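Meringues keep weeping — hand whisk or electric?
Baking and Puddings > Help wanted
Page 1 of 1

clullport_kate
Right, third lot this month. Followed my mum's recipe to the letter, egg whites and caster sugar, low oven, and there's brown syrup all round the bottom of every one. Chewy on top by teatime too. Kitchen is like a sauna, I know August isn't ideal but I've promised pavlova for my sister's do.
Using an electric mixer on full. Should I be doing it by hand??

old_spoons
By hand, yes. Always. You can feel when it's ready, with a mixer you've shot past it before you've looked up. Balloon whisk, big clean bowl, no grease anywhere. Wipe it round with lemon first.
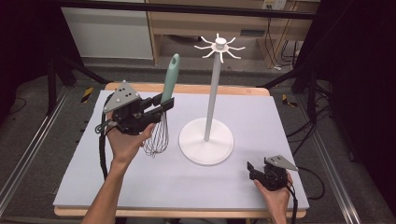

Re: Meringues keep weeping — hand whisk or electric?
tinpan_dave
Disagree. Whisk makes no odds, it's the sugar. Weeping = sugar not dissolved. Rub a bit between your fingers, if it's gritty keep going. One spoonful at a time, properly at a time, not three glugs because the phone's ringing.
And you want stamina for that by hand, I've tried. Arm like a plank next morning.

clullport_kate
It was gritty!! I thought that was normal. Mum's recipe just says "add sugar".

old_spoons
Mums' recipes always do. Mine says "bake until done".
Still say hand for the whites, at least up to soft peaks, then mixer if you must. Full speed from cold gives you big bubbles and they collapse.
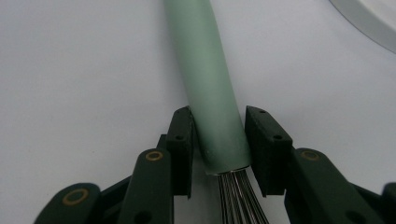
Medium speed all the way if you're going electric. Takes longer. So what. Have a sit down with it.

Ketill Hafþórsson
I ran puddings at a small place called Hauksdóttir for a good while, so two things from me.
Older whites are easier to whip. Separate them the night before, cover, fridge, then let them come up to room temp.
Second, oven. Most home ovens lie. Mine at home says 95 and is nearer 120 at the back. Get a cheap oven thermometer before you blame your arm or your mixer. Too hot and you get beads of syrup, thats your weeping.

tinpan_dave
Old eggs thing is a myth imo. Fresh ones take a bit longer, foam holds better if anything. The oven bit I'll give you.

Ketill Hafþórsson
We can differ. I've thrown away more fresh whites than you'd like to hear about.

saffron_bun
Lurker here. Does anyone dry them overnight in the oven with it switched off? My nan did, door wedged with a wooden spoon. Never had one weep. Mind you her house was freezing.

clullport_kate
Going to try that tonight. Separated the eggs already so Ketill can be happy. Will report back.

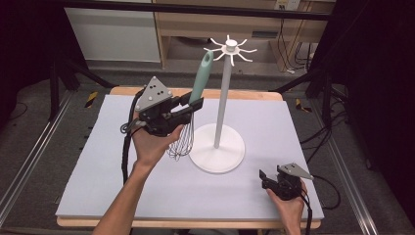 Emeton, August
Reply from Unnur Kragh
Sorry for posting from my phone, on the train home, spelling will be bad. Humidity! No one's said it properly. If the air's damp the sugar pulls it in and they go sticky whatever you did with the sugar or the oven. Airtight tin the second they're cold. Not on the side, not under a tea towel. And don't put cream on till you're carrying it to the table, 5 minutes before at most.
Also a teaspoon of cornflour and a bit of vinegar if it's pavlova. Dave will say thats a myth as well.

tinpan_dave
I won't, cornflour's fine. Vinegar I can take or leave.

old_spoons
Cream of tartar over vinegar. I'll die on that hill.
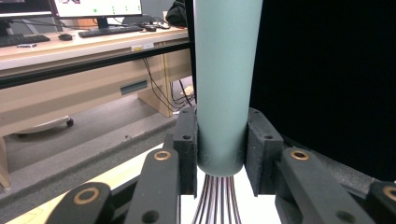 On the sauna kitchen — do it first thing, 6 or 7 in the morning before the place heats up, windows shut if it's muggy out. Then check what you're whisking with, Kate. You want a fat barrel handle, the sort you can close your whole hand round, and thin wires, plenty of them. My old one was a skinny thing with about four wires on it and took till Christmas. Wash it in hot soapy water and dry it, bit of old butter up where the wires go in will flatten your whites every time.

clullport_kate
Ooh that could be it, mine did a buttercream last week and got a rinse at best.
UPDATE, first lot out. Left in overnight with the spoon in the door. No syrup! One's cracked but it's going underneath.

saffron_bun
Nan wins

tinpan_dave
Did you do the sugar slowly though

clullport_kate
Yes Dave. One spoon at a time. Missed 2 calls.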